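Waybill

A waybill is the label or slip that travels with a parcel and says where it came from, where it's going and who is supposed to be looking after it in between. I've been writing entries for this parcel glossary since May, and this is the one I get asked about most, usually by people who call it "the sticky thing with the barcode". Fair enough, really!

On a small parcel the waybill is normally a single printed label. It'll carry the sender's address, the receiver's address, a tracking number and some sort of code for the machines. Bigger consignments may have a proper paper form folded into a clear pouch (the old hands at Dhillon, where I started out, still call these "wallets"). A waybill isn't the same as an invoice, though the two often share a pouch and get muddled.

Face up or face down?

Scanning stations differ, and this is where people come unstuck. Some read from above, some from underneath, and a few have more than one reader. At the Kurnby depot we had both sorts side by side, and I must have turned over 1000 boxes in my first week. A plain notice on the station itself saves a lot of bother. The Chinese wording 请将面单朝上放置 asks you to place the waybill face up, with 朝上放置 ("place facing up") being the bit that matters.

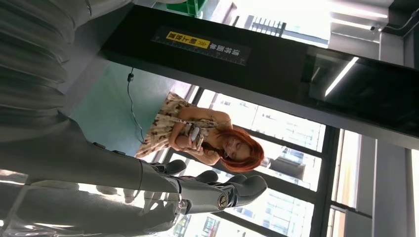
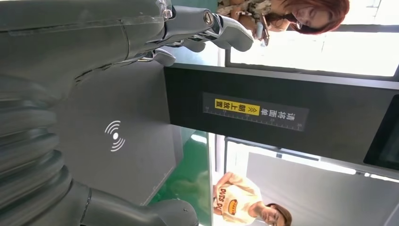
The word 面单 is worth learning if you handle post from China, as you'll meet it on all sorts of packaging. My colleague Mahfuz Ekanayake translates it as "face sheet", and I rather like that, but "waybill" is the usual English.

Sticking it on

Put the label on the largest flat side and keep it clear of seams and edges. Don't wrap it round a corner, however small the box (I've done it, and the parcel went to Gulana and back twice). Shiny tape over the code can cause trouble too. If you're reusing a box, peel off the old waybill or black it out completely.

See also: consignment note, packing list, return label.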